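Household Manipulation Software: Progress Report, June
Prepared for Leinonen by Tyyne Saarinen, Marura planning group

Dear all,

We had a very good couple of months, and I am glad to have this much to report. When I last wrote, the planner and the perception stack were still two programs that exchanged files and hoped for the best. They now run as one system inside the simulated apartment, with the two-armed robot model, and we can start a task from a single typed instruction and let the whole chain run.

Where the work stands

Uvon, our task planner, takes the instruction and breaks it into steps: go to a room, look, choose an object, choose an arm, reach. Cellia, the perception side, keeps a list of what the robot believes is in front of it and where. Most of our effort since the last report went into the joint between the two. Uvon used to ask Cellia for an object list once, at the start of a task, and then plan against that list until it finished or failed. Now it asks again before every reach.

The task we used to push on this is collecting mousetraps from the top of a dresser. I picked it because the objects are small, flat, close together and all alike, and every one of those properties used to cause us trouble. The old matcher would happily swap the identities of two traps when the arm passed in front of them, and Uvon would then plan a grasp for the wrong one.
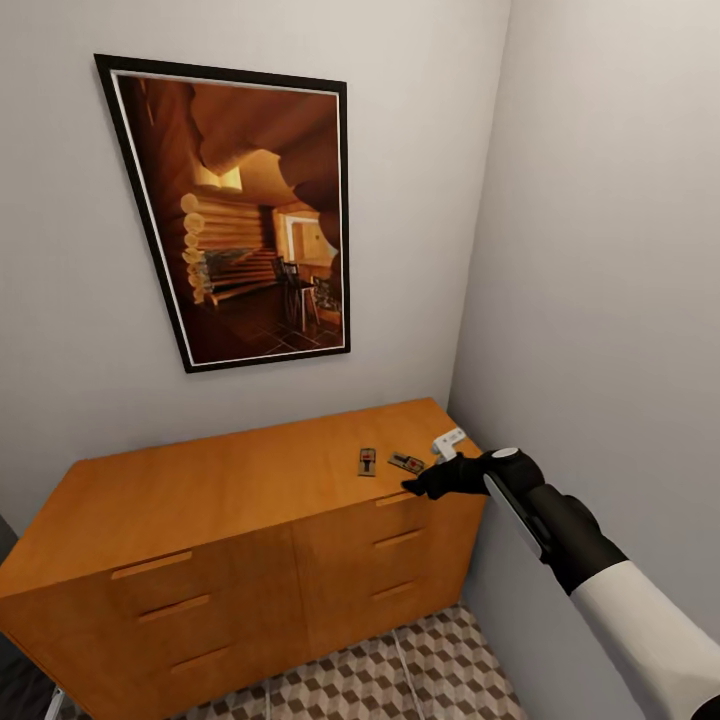 Eetu Koivisto rewrote the matcher so that an object hidden by the hand keeps its last known pose, with an uncertainty that grows the longer it stays hidden. It sounds like a small change and it made a big difference to how the planner behaves. We ran 32 trials of the dresser task with the new matcher and saw identity swaps in 2 of them. Both came in the same situation, with the hand retreating directly over a neighboring trap, and Eetu already has a test case that reproduces it every time (he was delighted about this, and so was I).

The controller got its share of attention too. Approach speed now depends on the uncertainty Cellia reports, so the fingers slow down over a cluttered spot and move at normal speed over a clear one. One planning cycle, from fresh object list to a checked arm path, takes 40 milliseconds on our standard workstation. That leaves us enough room to replan during a reach, and we intend to use it.

Moving between rooms

The second piece of work was getting the same code to behave outside the bedroom. The bathroom was the obvious next place to go, and it has been hard on perception in a useful way.

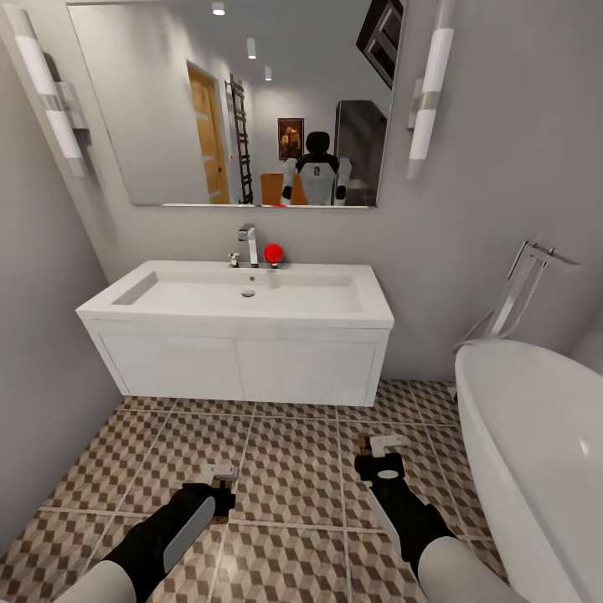

Reflections are handled by a new filter in Cellia, which we wrote after early runs produced a list of objects that did not exist. A large mirror gives the depth code a second room to believe in. In this bathroom it holds a door, ceiling lights, a towel rack and the robot's own head and torso, all of which would otherwise end up in the map somewhere behind the wall. The filter finds the mirror plane first and throws out anything placed beyond it. Real objects close to the glass have to survive that step, and the red ball on the ledge beside the faucet is a nice check, being small and very near the plane. It stays on the list with the filter switched on. Shiny fittings are still a weak point, and thin chrome parts come and go from one update to the next.

We also taught Uvon to carry its object memory from room to room. It can leave the dresser, look at the vanity and come back without starting over, although it will still look again before it reaches.

Grasping near edges

I wrote last time that flat objects on a hard surface were our weakest grasp. The fingers cannot get underneath, and pinching from above leaves very little to hold. Eetu and I tried several approaches and settled on treating the furniture edge as part of the grasp. The planner looks for poses where part of the object is past the edge or can be brought there, and it scores those higher than a straight pinch.

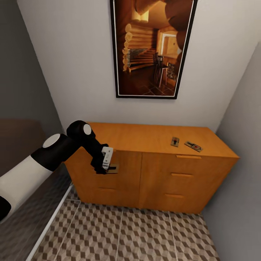 Contact force is the part still being tuned. If the limit is too low the fingers skate across the object, and if it is too high the simulator's contact solver starts to jitter and the logs fill with nonsense. We now record commanded and measured force side by side for each trial, which has made the arguments in our review meetings much shorter. I would like to have one setting that works for both arms before we change anything else in that module.

Next steps

Eetu will fix the retreat case by adding a sideways exit path for the hand. I will work on replanning in the middle of a reach, starting with one arm and moving to both once the timing holds up. After that we want to put the thin chrome parts problem to rest, probably by combining several views before an object is dropped from the list.

We have no change to request in the budget or the schedule. The trial logs and the updated Uvon configuration files are in the shared project folder, and Eetu can walk your technical reviewer through the matcher whenever it suits.

Tyyne Saarinen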